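October 7, 2019

So I finally quit buying my lunch every day! I added up last February's receipts and got $309, most of it from the Umali counter downstairs (I do love their noodles). This month I'm bringing food from home, fruit included, and so far I've spent $76.

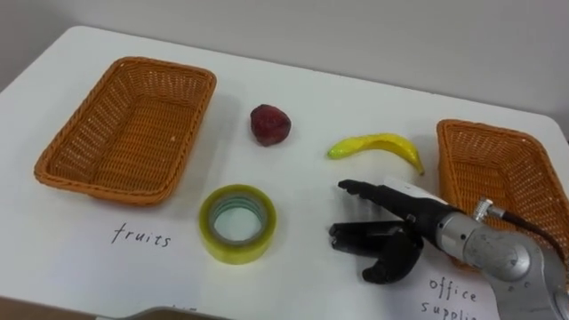
My sister says I'll be back in line by Christmas and that leftovers get old fast. She may be right, but I've got soup in the freezer and a big pot of chili planned for Sunday dinner, so we'll see how long I hold out.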